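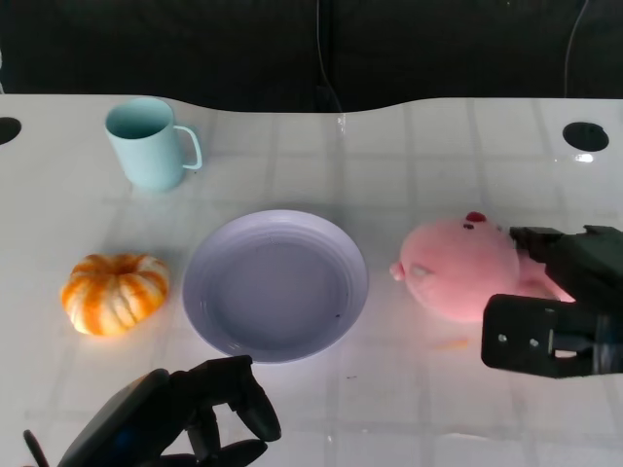
Fig. 1. Station 2, tabletop set with mug, pumpkin, plate and plush pig. Gripper on the pig, right.

Caststead data collection: minutes of the June progress meeting

Present: collection lead, two operators, labelling lead, training lead, hardware engineer, representative of Zevier (by phone for items 1 to 4).
Apologies: safety adviser.
Meeting opened at 10.05.

1. Minutes of the previous meeting
Accepted with one correction. Under item 6, "left hand" should read "left wrist". Action on spare cables carried over to item 5 below.

2. Collection totals
The collection lead reported 777 accepted examples for the tabletop set against a target of 800 for this stage. A further 99 were recorded and rejected. The main cause of rejection was the operator stopping the recording before the arm had returned to its rest position. The remainder were dropped for missing wrist data or for an instruction that did not match the object moved.

The training lead asked whether the early stops could be recovered. The labelling lead thought the grasp and lift portions were usable but that the files would need a separate tag, and the current format has no field for one. Agreed not to recover them for this stage. Files to be kept.

3. Object set
The present set at Station 2 is the mint-blue mug, the small striped pumpkin, the lavender plate and the pink plush pig. Discussion on whether the set is varied enough. The training lead noted that the model trained on last month's data places the mug on the plate reliably but tends to close too far on the pig. The operators take different grasps on the pig, one from the rear and one across the back, and these are not marked apart in the data.

Agreed that both grasps should stay in. The labelling lead will add "rear" and "back" to the notes column for all new examples. Existing examples will be marked if time allows.

The Zevier representative asked for at least one object that rolls. The pumpkin was proposed and not accepted, as it settles on its base. A ball will be tried at Station 1 first.

4. Starting positions
Starting layouts are drawn from a printed list of 14. The training lead showed a plot of object positions at the first time step. The mug is over-represented in the upper left and the pig on the right side of the table. The operators confirmed that layouts 3 and 8 are quicker to reset and had been used more than the others towards the end of shifts.

Agreed:
Layouts to be issued in shuffled order by the recording program. The operator will no longer choose.
The handle of the mug is to be turned between examples. At present the list gives a position for the mug and no direction.
The plate may be moved off centre by up to one hand's width.

The Zevier representative left the call at 10.50.

5. Hardware
Multi-fingered hand: the engineer reported drift in the reading from one finger joint after long sessions. Recalibration at the start of each session corrects it. Calibration values are to be saved with the session so that older files can be checked. The hand and the gripper remain on separate clocks, and the offset is removed afterwards by script. A common clock was requested from Batis, who supply the controller. No reply so far.

Gripper: jaw pads changed. The engineer asked that the jaw force setting be written in the session log each time, even where it has not been altered.

Spare cables: ordered, not delivered. Carried over.

Table: the glossy surface gives reflections which move with the arms. The training lead does not regard this as a fault and would prefer some sessions under different lighting. The engineer would prefer a matt cover. Not settled. Two short sessions will be recorded with a cover and compared before any change is made to the remaining stations.

6. Instructions and wording
The labelling lead circulated a sheet of instruction texts from Saengthong, who write the second set of wordings for each example. Several used "cup" and "mug" in the same sentence for one object. Agreed that either word may be used across the set but only one within an instruction. "Dish" is allowed for the plate. "Toy" alone is allowed only where one toy is on the table.

7. Actions
Collection lead: complete the remaining examples to reach the stage target; issue revised layout list.
Labelling lead: grasp notes; reply to Saengthong on wording.
Training lead: repeat the position plot after the shuffled layouts have been in use for one week; compare cover and no-cover sessions.
Engineer: save calibration values with session; write again to Batis about the clock; chase cables.
Operators: hold recording until the arm is at rest.

8. Any other business
Request from the operators for a shorter afternoon session. To be discussed at the next meeting with the safety adviser present.

Meeting closed at 11.25.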